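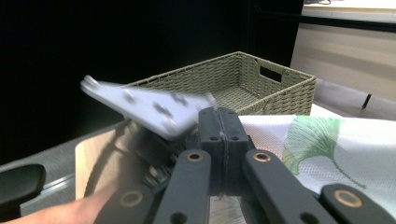 Green wicker basket with one of the flat plastic panels.

Ronincombe Shared Workroom
Notes of storage meeting, 11 April 2022
Held in the back room, Kavik building

Start late, heating off again. Most tenants there, upstairs sent apologies. Ground floor had one person for both units.

Last minutes
Read quickly. One correction: the shelf by the sink belongs to everybody, not to the print unit. Otherwise ok.

Left over from last time
Sink trap done. Lock on the paint cupboard still sticks, key now on the hook inside the door. Label tape ordered, wrong width came, being sent back.

Baskets
Long item. Question was whether to go on with wicker for the open shelves or change over to lidded boxes.
For wicker: already have them, they look ok from the front door, cut-out handle on the short side means you can pull one straight out off a deep shelf. Can see in from the top without taking it down if the shelf is low enough.
Against: small stuff ends up in the weave. Screws, pins, bits of thread. Sewing unit has had enough of picking pins out of the bottom. Also dust.
Someone asked could they be lined. Sewing unit has offcuts, would run up plain cotton liners if others wash them. Washing not settled.
Agreed: green wicker stays for soft and bulky things (cloth, tape rolls, packing paper, gloves). Nothing smaller than a thumb goes in without a liner. Small hardware goes in lidded boxes.
Baskets to go on shelf handle end out. People keep turning them sideways and then the next one won't fit.
No writing on the wicker with marker, please. Tie-on labels.

Plastic panels
These are the flat white-gray ones with the holes along them. Been moving from bench to bench all winter. Some of the group want them up as backing for the open shelves so things stop falling down behind. Others say they are too good for that and should be dividers.
Try one shelf first, lower left bay, look at it in June. Use the holes that are there, no new drilling till then. Whoever puts it up checks the holes against the upright before getting the screws out, bay is not square.
Rest to be stored flat under the long bench. Not leaning on the radiator and not sticking out of baskets, somebody caught a sleeve on one.

Buying
Price list from Zustix passed round. Lidded boxes come in a pack of 20, which is more than the room can take unless upstairs wants some. Ask upstairs. Harasym does singles but delivery on top, and the lids are sold seperately.
Storage money left is nearly 300. Not all of it to go on boxes. Ladder feet need replacing first, that was promised.
Proposal to buy more of the green baskets to match. Not supported. Use what we've got.
Decision: wait for answer from upstairs, then order Zustix pack or go to Harasym for a few. No need for another meeting on it, just put a note on the board.

Deep shelves
Shelves are 600 deep (mm), baskets don't fill that, so stuff gets lost at the back. Idea of a stop strip halfway. Idea of two rows, the back row for things used once a year. Second idea liked better. Holiday lights, spare blinds, the big dust sheets all to the back row. Label on the front edge of the shelf saying what is behind, otherwise its gone for good.

Clear-out
Anything on the floor with no name on it goes on the give-away table. Stays there two weeks then out.
Fabric scraps: sewing unit to look first.
Loose screws and fittings off the benches: sort into jars by length, don't bother by type. Mixed leftovers can go in the one tin.
Limit of 5 baskets per unit on the shared shelves came up again. Print unit not happy, they have the bulky paper. Agreed to keep the limit for now but paper in its own wrapping doesn't count.

Any other business
Broom has gone missing. Please look.
Back window: don't prop it with a basket, rim is getting bent.
Tea money low.
Request for a hook rail beside the door for aprons. Fine if the wall takes it. Needs somebody with a detector to check for pipes first.

Actions
Upstairs: say yes or no to sharing boxes
Sewing unit: sample liner, one basket only
Print unit: move paper off floor
Ground floor: panel on lower left bay, rest flat under bench
All: clear own bench ends, names on things
Ladder feet: whoever is going past the hardware store, keep reciept

Next meeting in June, same room, date on the board.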